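Ticket: Clothes slipping off the small wooden rack
Opened by: Cherry Mae Rivera
Product: Vustance rack, wooden, with pink wire hangers
Status: Open
Date: 29/08/2020

Cherry Mae Rivera wrote:
Hello! First off, I love this rack. Two things hang on it beautifully, the long blue patterned one and the orange-red one next to it. My trouble is the black top. It's slippery stuff and it slides off the wire within 24 hours, every single time. Also the long blue one bunches up at the bottom and I get a crease there. Photo attached, with the rest of the pile waiting its turn.

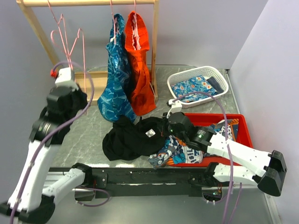 I've tried buttoning things up and I've tried hanging them nearer the post. No luck with either. Is there a trick to it?

Ignacio Casado (Kastier support) replied:
Hi Cherry Mae, what a lovely colour, that orange-red! Two questions. Does the black top have a wide neck? And are your hangers the plain wire ones, with no coating on the shoulders?

Cherry Mae Rivera wrote:
Very wide neck, yes. Plain wire as far as I can tell. Second photo added.

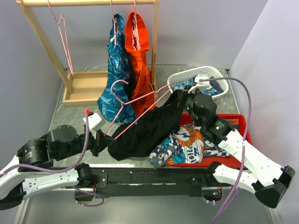

I did wonder about folding the black one into the basket and giving up, but it creases so badly!

Ignacio Casado replied:
Don't give up yet -- wide necks are my favourite problem. Wind an elastic band round each shoulder of the hanger, 2 per hanger, then hang the top again and leave it overnight. For the long blue one, fold it in half lengthways and drape it over the bottom bar of the hanger. It'll sit well clear of the table.

Cherry Mae Rivera wrote:
The bands are brilliant!! Black top still up this morning. The blue one is better too, though it has slid a bit to one side.

Ignacio Casado replied:
Wonderful news! Try a band on the bottom bar as well. I'll leave this open until you've had a go.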